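Pronari Workshop Releases Build Files for Carby Two-Finger Hand Gripper

Revision 2 replaces molded finger pads with flat bolt-on pads and can be assembled on a home bench

2025-07-10 — Pronari, a shared workshop for hobby machine builders, today released the complete build files for revision 2 of Carby, a hand-held two-finger gripper. The package contains part models, a wiring-free linkage drawing, a fastener list and a 14-page assembly guide. All files are free to download and may be modified for personal and club use.

Carby is operated by hand. Squeezing the handle draws two fingers together through a linkage, and a return spring opens them when the handle is let go. Builders use it to test finger shapes and pad materials before committing to a motorized version. The same fingers fit Shehu, the workshop's powered wrist, with no change to the mounting holes.

Revision 1 used a pad molded in one piece with the finger. When the gripping surface wore out, the whole finger had to be printed again. In revision 2 the pad is a separate rectangular part fastened to the fingertip, and the facing is a self-adhesive sheet cut to size with a knife. A replacement facing can be fitted without taking the linkage apart.

Other changes in revision 2:

Brass-rimmed inserts at the finger holes.
Handle travel shortened for smaller hands.
One screw length throughout the finger assembly.
Return spring moved inside the handle shell.

"The linkage was never the weak point," said Ebise Jemal, who leads the Carby build at Pronari. "Pads are. You drag them over an edge a few hundred times and the facing starts to lift at the side. We wanted that to be a short repair with a knife and a fresh piece of sheet."
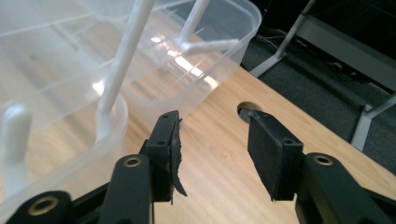
Carby fingers open over a workshop table, with the facing on one pad torn along its edge and the facing on the other intact.

The workshop checks the gripper on household objects and on plastic parts with thin rods, which load the edge of the pad more heavily than flat-sided items do. A set of fingers is inspected after every 700 grips. The inspection covers facing adhesion, play at the finger holes and parallel alignment of the two pads in the closed position. Facing wear remains the most common finding, and the assembly guide gives it a separate section with a cutting template.

The printed parts for one gripper take up to 37 hours on a single desktop printer at the recommended settings. Black filament is used for the workshop's own units, but the files do not depend on color. Inserts are set with a soldering iron and should be allowed to cool fully before any screw is driven. No machining is needed.

Builders who made revision 1 can keep the handle shell and trigger. The fingers, pads and spring seat must be replaced as a set — old and new fingers should not be mixed, as the pivot spacing is different.

A softer pad, developed under the working name Oreo for its layered construction, is now being tested. It places a thin foam core between two stiff outer layers and uses the same two screw holes. Pronari plans to add the Oreo pad files to the Carby package in September. Test results for both pad types will be posted with them.

Reports of worn or broken parts are welcome through the project page. Please include the revision number printed inside the handle, the facing material used and a photo of both pads.

Contact: Ebise Jemal, Carby project, Pronari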